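Zondcombe, 2025-11-06

Lay Fellowship of Zondcombe Opens Year of Prayer and Service

The Lay Fellowship of Zondcombe has closed its autumn assembly and now begins a Year of Prayer and Service in all its local groups. Around 400 members came to Mansour House in October for the assembly, which was prepared by the group of Plamevis.

"We received much in these days, and I give thanks for each person who made the journey," said Loubna Chraibi, president of the Fellowship. "Now we must carry it home to our parishes, to the sick and to those who live alone."

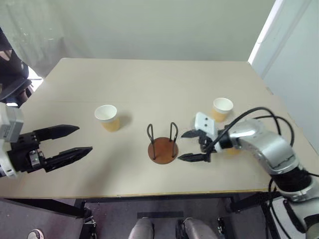
What is asked of the members during the year?
Each local group is asked to keep one evening of common prayer every month and to choose one work of service in its own parish.

The assembly also approved a new booklet of prayers and readings. It has 12 chapters, one for each month, and will be sent to the groups before Advent. Mayuree Wongsuwan, who is responsible for formation, wrote the introduction. She invites the members to read slowly and to leave time for silence after each text. 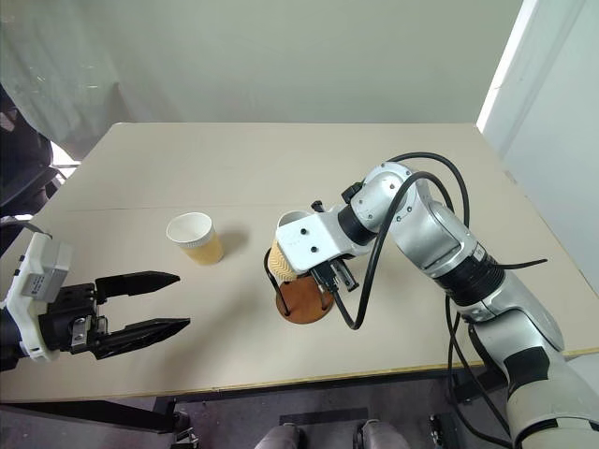
Can people who are not members take part?
All the prayer evenings are open to everybody, and it is not necessary to register before.

A retreat for new members will be held in Skallix in the spring, with 25 places. Requests should be given to the leader of the local group.

Contact: Secretariat of the Lay Fellowship, Mansour House, Zondcombe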